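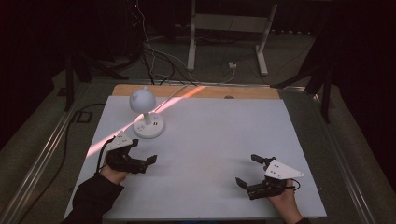
Part 2: Ad income by country

Avley app, 17 ad slots tested. Most of our January income came from Konar. Say that fill rate dropped when we raised the floor price. Pause for questions.

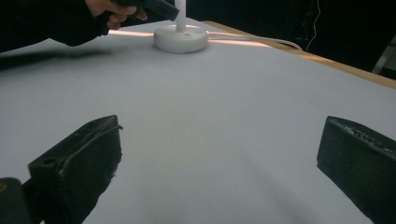
White tabletop, dark background

Move on to Vida. Lower rates, but they pay after 27 days. Fredy Cáceres set up the switch between the two networks.
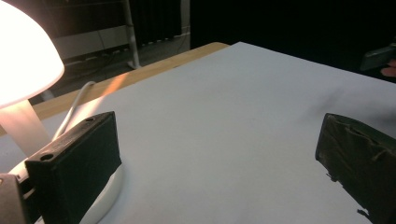

Lamp switched on, white paper on the table

Last point: keep 8 minutes for the Urlow figures.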